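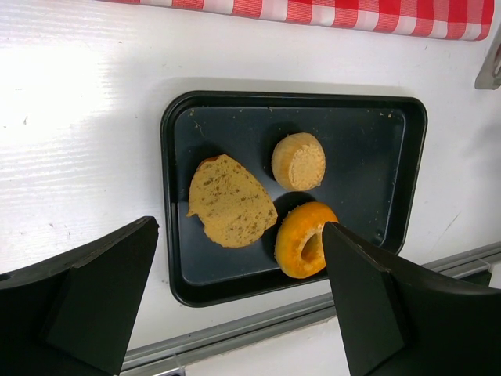 Food on a dark baking tray.

The Case for Plain Measurements in Winter Clothing

By Leena Seppälä, Parneck Council for Retail Standards
November 15, 2023

Shoppers who buy winter clothing online are asked to accept a level of vagueness that they would not tolerate in most other purchases. A person ordering a shelf is told its width. A person ordering a pair of insulated pants is told that they are "medium," that the fit is "relaxed," and that the model is wearing a size large. The inseam may appear in a chart that covers every garment the brand has ever sold, or it may not appear at all. The Council has raised this matter with retailers before, in general terms. It is the purpose of this essay to argue for a specific rule: every product page for a winter garment should carry the measurements of that garment, taken flat, for each size offered.

Letter sizes were designed for a store with a fitting room. In that setting a label reading M is a starting point, and the customer settles the question by trying the item on. Online, the label has to do all of the work, and it was never built for it. Two jackets marked M from the same brand can differ at the chest by the thickness of a heavy sweater, which matters a great deal when the sweater is going underneath.

Over the past season, our staff reviewed 572 product pages for jackets, bib pants, base layers, gloves and socks sold by retailers operating from the Sirthorpe district. The review was led by Hanne Kiiskinen, and the full notes are held at our office for any member firm that wishes to consult them. What they describe is a trade that takes great care over photographs and color names and very little over length. Sleeve measurements were missing more often than any other detail. Glove pages were the weakest group. Many offered only a drawing of a hand with an arrow across the palm, with no indication of whether the arrow measured the hand or the glove.

Socks deserve a separate word. They are regarded as a minor item, and the sizing reflects that view. A sock sold in a single size to fit shoes from 6 to 12 will be loose on one customer and strained on another, and inside a stiff boot either condition leads to a sore foot by noon. The height of the sock is seldom given. A rider needs to know whether the cuff will clear the top of the boot, and "over the calf" depends entirely on whose calf is meant.

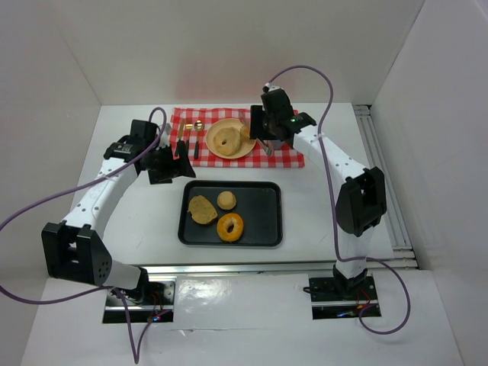

Retailers have given the Council several reasons for leaving measurements out, and they should be considered fairly. The first is cost. A mid-sized shop may carry 2000 separate items in a season once every color and size is counted, and measuring each of them takes labor. We accept that the work is real. It is also work that needs to be done once per style and size, and color makes no difference to it in the ordinary case. The manufacturer, moreover, already has the numbers. No jacket is cut without a specification sheet, and a retailer placing a large order is in a strong position to ask for it.

The second reason is variation. Fabric stretches, sewing is done by people, and a finished garment may differ slightly from its specification. Retailers fear that a customer will hold a tape to a sleeve, find it a little short of the stated figure, and demand a refund. The remedy is to print the tolerance beside the measurement, as suppliers of work clothing have done for many years. Customers are able to understand that a figure is given to within half an inch.

The third reason is heard less often in public. Kelly Macedo, who spent several years as a buyer for an outerwear chain before joining our advisory panel, has written that marketing departments consider measurements unattractive. A table of numbers, in this view, interrupts the mood of the page. I have some sympathy with anyone who has to sell a coat with words, but a page that ends in a return has not sold anything.

Returns are where the present arrangement becomes expensive for all concerned. Many shoppers have learned to order the same jacket in 2 sizes and send one back. Shops complain of this practice while continuing to give customers no alternative to it. The jacket that comes back must be inspected, folded, bagged again and entered into stock, and during a short selling season it may spend its best weeks in transit. Some firms have answered by charging for returns. That shifts the expense onto the customer, who was given too little information at the outset, and it does nothing to reduce the number of parcels that were the wrong size to begin with.

There are firms that manage the matter well. Manninen, a small maker of base layers, publishes chest, body length, sleeve and cuff for every size, along with a short note on how much the fabric gives. Prinergate, which sells a far wider range, began doing the same for its snow pants in August and has told us that it intends to extend the practice to jackets. Neither company has found it necessary to hire additional staff. Slavica Pavlović, who manages Prinergate's catalog, describes the change as a new column in a spreadsheet and a good deal of patient correspondence with suppliers.

The Council's proposed standard is modest. It sets out 26 measurements across all categories, of which any one garment would require only a handful. Jackets would need chest, back length, sleeve and hem. Pants would need waist, rise, inseam and leg opening, the last of which determines whether the cuff goes over the boot. Each figure would be given in inches and centimeters, on the page itself, without a link to a general chart.

We would also ask that customer reviews be kept apart from sizing. The phrase "runs small" is helpful as far as it goes, but it passes to unpaid buyers a duty that belongs to the seller. It is also applied to old and new versions of a garment alike, long after the cut has changed.

A draft of the standard has been sent to all member firms, and Elli Eskola is receiving written comments on behalf of the Council. Firms that sell children's clothing are particularly encouraged to respond. The draft says little about adjustable cuffs and extendable hems, and we would prefer to settle those entries with the people who sell them before the text is put to a vote.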